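Canby Community Market: Frequently Asked Questions
Produce Room, Baskets and Orders

Last updated February 26, 2024

The following answers apply to all members and registered guests of the Canby Community Market. Questions regarding membership fees or the parking lot are addressed on separate pages.

What is sold in the Produce Room?

The Produce Room carries fresh fruit and vegetables only. Bread, eggs and dry goods are sold at the Brulis counter across the hall. The selection changes with deliveries, and the market does not guarantee that a particular item will be in stock on a given day.
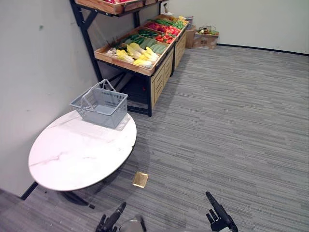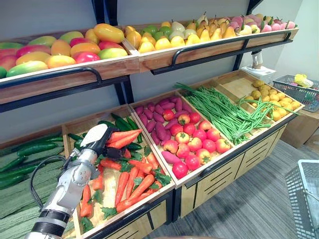 Produce Room, Canby Community Market

How is the display arranged?

Produce is kept in wooden crates and trays on black metal frames. Vegetables such as cucumbers, napa cabbage and bell peppers are placed in the lower crates. Mangoes, pears and peaches are placed in the upper trays. Members who are unable to reach an upper tray may ask the attendant on duty for help.

May I choose my own produce?

Yes. Members may select individual pieces. Please lift fruit from the top of the pile and avoid pressing it to test for ripeness – peaches and mangoes bruise easily and cannot be sold afterward. Anything you decide against should go back in the compartment it came from. If you are unsure where it belongs, leave it with the attendant.

Are shopping baskets provided?

Yes. Baskets are available at no charge and must remain in the building. Each basket may be used by one household at a time. Members may bring their own bags for the trip home, but items should be carried to the register in a market basket.

Where do I return my basket?

Baskets may be left at the register or on the round table in the Produce Room. Please remove receipts, stems and loose leaves first. Bags and coats should not be left on the table.

Is there a limit on quantities?

Each household may purchase up to 10 mangoes per visit. No limit applies to vegetables, except during the July preserving sale, when cucumbers and green beans are sold by advance order. Larger quantities may be requested at any time of year through the order desk.

How do I place an advance order?

Orders are accepted in person or by telephone at extension 414. Please give your name, the items you want and the date of pickup. The order desk is managed by Noémi Hegedűs. Orders are held for 90 minutes past the agreed pickup time and are then returned to general sale.

Where does the produce come from?

Most vegetables are supplied by Atallah Farms. Fruit is purchased through Grulum, a regional wholesaler. Origin information for any item is kept in a binder at the register and may be consulted on request.

What should I do if an item is spoiled?

Bring the item and the receipt to the register within two days of purchase. The attendant may offer a replacement or a credit – cash refunds require the approval of the floor manager, Marwan Akl.

May children enter the Produce Room?

Children under 11 must be accompanied by an adult. Strollers are permitted, provided that they do not block access to the crates.

Whom should I contact with other questions?

Written questions may be addressed to Tala Issa, Member Services, or left in the box beside the main entrance. Replies are sent by mail unless an email address is provided.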